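3.2 Serving ware and portion estimates

Diners in the Stellstead survey ate from plastic ware in plain colors.

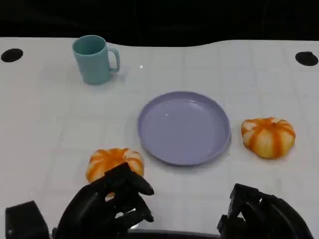
Figure 2. A teal plastic mug and a lavender plastic plate with a shallow raised rim.

3.3 Recall interviews

We interviewed 470 adults, each one 2 hours after lunch. Interviewers read from the Orkard form and did not prompt for drinks until the end. Stergiou coded all replies - a second coder checked 50 of them. Missed drinks were entered as zero.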